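Laundry sorting and storage bins: frequently asked questions

Which items go in a fabric bin?
Clean, folded household textiles up to bath towel size. Bedding and coats are kept on the shelves. Sort everything before filling the bin; small items such as socks go in last. 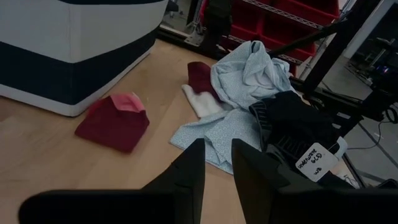
Linen and Clothing Room, Brarnness House
Can shirts and socks be sorted together?
Yes, on any clean, flat surface. Pair the socks first. A sock without a match is held until the end of February, then moved to the rag bag.

How should a patterned shirt be folded?
Fasten the top button, stand the collar up, check the label for the wash code, then turn the collar down and fold to the width of the Kelmendi board. Keep shirts clear of towels, as loose fibres transfer readily to darker colours. 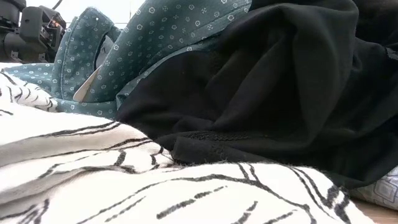
2 min read
What if the label is faded?
Treat the item as a cool wash and mark the sheet "U". Queries go to Nataša Spahić.

How are large towels folded?
In half lengthwise, in half again, then in thirds. Thick pile should not be compressed to make it fit.
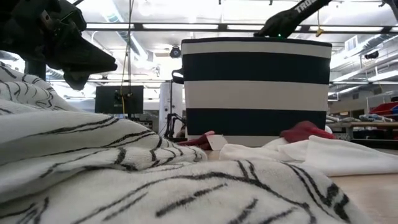 Striped storage bin and patterned towel.

Can the bins be washed?
Spot clean only, with a damp cloth. Machine washing distorts the side panels. Air dry upright, away from the heater.

How full should a bin be?
Folded items should finish below the rim. Heaped items crease, and the bin will not slide under the shelf. 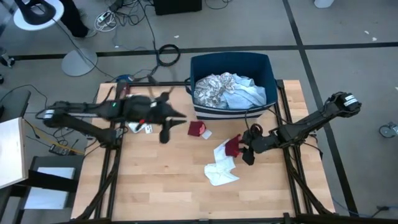

If a bin is overfilled, remove the top layer and start a second one. Small cloths are folded in quarters and stacked by colour, with reds kept apart from whites until they have been through 2 washes.

Who replaces a damaged bin?
Gorazd Radulović, extension 64. Quote the shelf number.

Last revised 16 Apr 2024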